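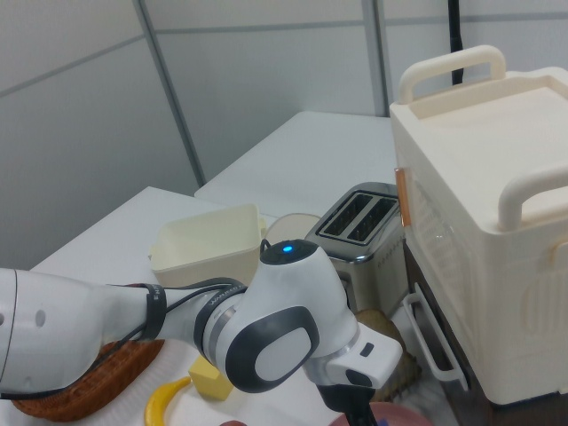 Elikem Ackah wrote:

> Has anyone tried the Skultska kit yet? They want 146 a month for the arm plus support, and I can't tell if the support is any good.

Hi Elikem, we've had ours since May and I'm pretty happy with it! Ours does kitchen jobs with toy food (bread, a banana, that sort of thing). I rang support twice and got a proper person both times, though the second call took roughly 3 hours to come back. I'd ask them about spare grippers before you sign, they're extra.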